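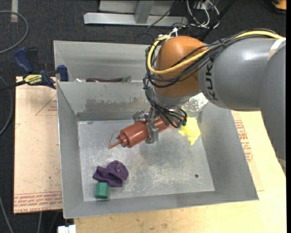

Hi Yanling,

You asked for the May update in plain words this time, so I'm writing it the way I'd tell you over coffee. The spreadsheet is attached separately for your finance people.

Bottle returns first! We finally got the Jallov Street drop-off open, nine weeks later than I promised you in the winter. The hold-up was the lease. The landlord wanted a clause about smells (fair enough, it is old beer and soda after all) and then his lawyer went on vacation. Anyway, it's signed, the door is painted green, and people are coming in.

So far we have 22 businesses in Keltusstead signed up to sell drinks in returnable bottles. Our goal for the grant year was 39, so there's a gap, and I don't want to dress it up. The small cafes say yes almost before I finish my sentence. The bigger stores want to know who pays when a crate comes back short, and until last month I didn't have a good answer. Now I do: the deposit fund covers it for the first year, and after that we split it with the store. Two of the grocery managers have asked for that in writing and Sena is drafting it.

Speaking of Sena Wumbei, please keep paying for her position. She took over the pickup routes in the spring and threw out my map completely, which stung a little, but the van is back by 2 p.m. most days and it used to be closer to five. She also got the Hostarard apartments to let us put crates in the lobby after I'd been turned down twice. I asked how she did it and she said she called in the morning.

Washing is still our most expensive headache. We pay Zeng per crate, with a minimum of 500 bottles a load, and in slow weeks we either hold everything back or pay for empty space. We've been holding back, so the storage room is packed and the cafes are waiting longer for clean stock. I've asked Zeng for a smaller minimum through the summer. They haven't said no. If they do, I'd like to talk to you about moving some of the outreach money over to washing, and I know that needs your sign-off before I touch it.

Labels are the other thing. The glue we picked is too good and it leaves a sticky ring that traps dirt, so we're switching to a paper label that soaks off. The new ones cost a bit more, but I've taken that out of the printing line and it still balances.

The school visits haven't started. I underestimated how early teachers fill their calendars, and I'd rather move them to the fall than squeeze in one bad one before summer break. Could you let me know if that date change needs a form?

Next up for me are the grocery agreements, an answer from Zeng, and a second evening shift at the drop-off, where the line after work gets long enough that people leave with their bottles still in the bag. I'll call you once the first grocery store signs.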